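Flimby Courts to Close Two Halls for Floor Replacement

Members asked to move league nights and leave equipment at the desk

The Flimby racket hall will close two of its playing halls in stages to replace the subfloor, the operator confirmed in a notice to members. Hall A closes first and Hall B follows once the new surface in Hall A has been accepted. The remaining hall will stay open throughout on reduced hours.

The work was recommended after a July survey by the engineering firm Jõgi, which measured moisture in the screed beneath both halls. Readings under the service line in Hall A were high enough to void the warranty on the current surface. The survey found no structural fault in the slab. It traced the moisture to a failed joint in the perimeter drain along the north wall.

The drain will be relined before any flooring is lifted. Contractors will then remove the existing sheet, grind back the adhesive, apply a two-coat vapor barrier and lay a sprung timber subfloor with a new synthetic surface on top. The installed system adds 3 inches to the floor height in each hall, and the net posts, door thresholds and fire exits will be adjusted to match.
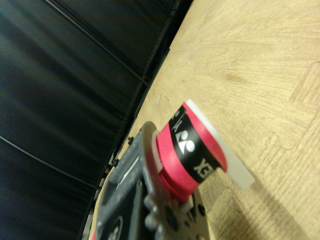 Page 3

The contract was awarded to Evemine, which submitted the lower of two compliant bids. The scope covers 3475 square feet of play area and run-off across the two halls. Storage rooms, corridors and the viewing gallery are excluded and will keep their present finish.

Krishnamoorthy Lobo, operations manager at the hall, said the order of work was set by the drying time of the barrier coats.

"We can't lay timber until the slab readings hold steady, and that governs everything else," Lobo said. "If the readings come down early we will reopen early. We won't reopen on a date alone."

Slab readings will be taken at the same points used in the July survey. Acceptance requires relative humidity in the slab to stay at or below 80 percent over consecutive readings. A result of 85 percent or higher at any point will trigger a further barrier coat and restart the drying period. Values between the two limits will be referred to the survey engineer, who may order a repeat test or a local repair.

Ventilation in the closed hall will run continuously during drying. Members using the open hall should expect some fan noise through the partition.

Bookings already made for Hall A will be transferred to the nearest free slot in the open hall. Where no slot is available within the same week, the booking fee will be credited to the member's account. Block bookings held by leagues are handled separately, and league secretaries have been sent a provisional timetable for comment.
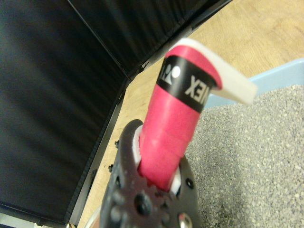 FLIMBY, October 20, 2026

The provisional timetable moves doubles leagues to the early evening and singles ladders to the late session. Junior coaching keeps its current hours. Casual play will be limited to weekday mornings and the last session on Sunday until the first hall reopens.

Match length will also be controlled. Sessions will run to a fixed clock with a short changeover, and unfinished league games will be recorded at the score shown when the clock stops. The league rules already allow for this under the shortened-match clause, so no rule change is needed.

The stringing and repair counter will move to the ground-floor office. Turnaround for restringing will be extended by one working day because the machine has to be recalibrated after the move. Grip replacement will continue while the customer waits. Rackets left for collection must carry a completed tag with the member's number and the requested tension. Untagged rackets will be held at the front desk.

Lockers on the Hall A side must be cleared before the work begins. Locks still in place after the deadline will be removed and the contents bagged and labeled by locker number. Members who need a temporary locker may apply at the desk, with priority given to those playing in a league.

The booking system, supplied by Zillance, will show the closed hall as unavailable on all dates until acceptance. Staff will release dates in blocks once the slab readings have been signed off. Members are advised to check the court letter on their confirmation, as the system will reassign some bookings automatically.

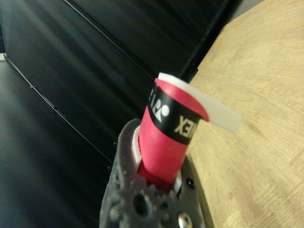 Payment for the work comes from the building reserve and a deferred purchase of new gallery seating. Membership fees will not change in the current year. Court fees in the open hall stay at the existing rate, including for sessions moved from peak to off-peak times, which will be billed at the lower of the two rates.

The new surface will be supplied with a maintenance schedule that differs from the present one. Wet mopping will stop. Cleaning will be by dry microfiber and a low-moisture machine, and drinks other than water in a closed bottle will no longer be allowed past the court doors. Non-marking soles remain compulsory.

Line markings will be applied after the surface has cured. Both halls will be marked for badminton only, and the faded volleyball lines in Hall B will not be reinstated. The volleyball group has been offered time at the school gymnasium and is considering the hours proposed.

The full survey, the drawings and the provisional timetable are available to read at the front desk during opening hours. Comments on the timetable should be made in writing to the operations manager.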